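Zastov FAQ – using the fisheye grip perception and replay tools
Last updated 8/27/20

What does Zastov do?
It takes wide-angle video from a camera near the gripper, lines it up with the motion log, and turns the pair into something a policy can learn from. It also has a viewer, which is the part people end up loving. You can scrub through a handover and watch the planner's guess at the grasp change as you go!

Do I need to flatten the fisheye video first?
Please don't. The Penar detector was trained on the raw round view, bent walls and all. Flattening throws away the edges, and the edges are often where you find the other person's face or the door you need for tracking.
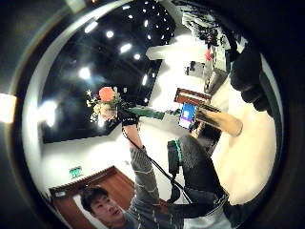
Raw fisheye view with a bouquet in hand. Ceiling lights and the exit sign sit well away from the flowers.

Why does tracking like ceilings so much?
Ceiling lights stay put while everything lower down moves, so they make lovely landmarks. A row of identical lights can still fool the matcher – if your path jumps sideways, raise match_window from 68 to 368 and run it again. It's slower, but the jump usually goes away.

A hand is covering half my view. Is the clip ruined?
Not at all. Turn on the hand mask and Zastov ignores those pixels for tracking but keeps them for contact. We added this in May and it's my favourite feature by a mile. The contact model looks for a fingertip meeting an edge, and it copes well with a blurry palm.
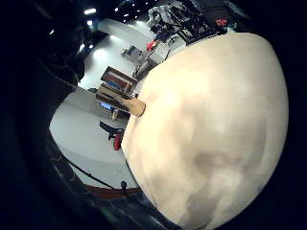 Fingertip against a stack of flat objects, with the hand filling most of the right side.

Can the planner handle soft things like flowers?
Yes, and they're great fun to work with. Petals and leaves change shape from one moment to the next, so the Palacios planner aims for the stems and treats everything above them as a keep-out zone. If it picks the blossoms instead, check that your object label is set to "bundle" and not "solid".
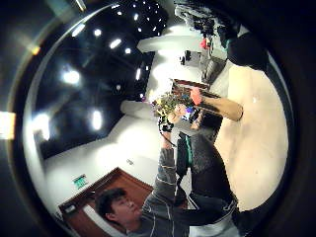

Hand around the stems, greenery and blossoms above. A good match for the "bundle" label.

How long can a clip be?
The viewer loads 500 frames at a time. Longer clips work fine, they just arrive in pieces. Training jobs don't have this limit.

Which control modes are supported?
Position and velocity. Force control is in the Prudcombe branch and it's coming along nicely, but the behaviour still changes from week to week, so pin your version.

My colours look odd in the viewer. Help?
Check the white balance setting in your import profile. Bright ceilings and dark sleeves in one view will pull auto balance all over the place. Lock it before you import and re-run the colour step only.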